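We use cookies to remember your settings. Accept all | Manage preferences

Washing old plush toys without ruining them?

Posted by Sultby, December 20, 2023

My daughter has a whole gang of stuffed toys and they're getting grubby. Most say surface wash only, a few have no tag at all. Can I put them in the machine? I'd love to get them done before family comes to stay!

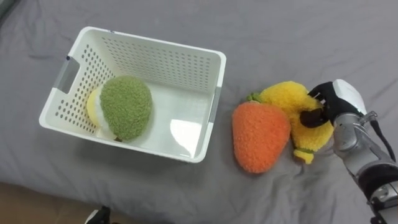 The ones I worry about most have that nubby, curly fabric, and I'm scared it will go flat. Any tips welcome, even the obvious ones.

Unathi Jacobs

Oh, I love this job! Check the seams first and stitch up anything loose. Then zip each toy into a pillowcase or mesh bag and run it cold on gentle with half the detergent you'd normally use. Anything with a battery box, beads or a glued-on nose gets a sponge and mild soap instead – never the machine.

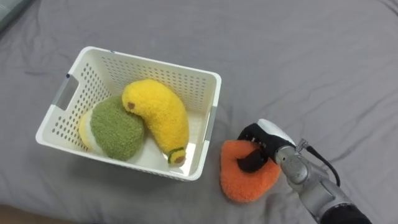 White storage basket on a gray sheet.

For drying, roll the toy in a towel, press hard, then leave it somewhere airy and turn it every few hours. Thick ones can take two days. Don't rush it, a damp middle smells awful! Curly fabric comes back beautifully if you fluff it with a soft toothbrush while it's still slightly damp. I did a batch of 13 in May and every single one came out great.

Girnberg

just throw them in the dryer on low with a couple tennis balls, works for me
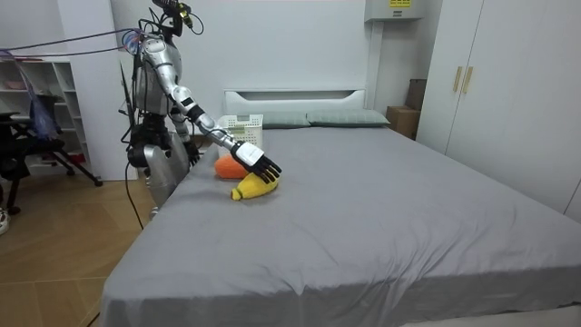
ok not the really old ones though, my sister melted the fur on a bear that way. air only for those. And if they aren't dirty, just dusty, shake them in a bag with baking soda and vacuum it off after. so easy and they smell amazing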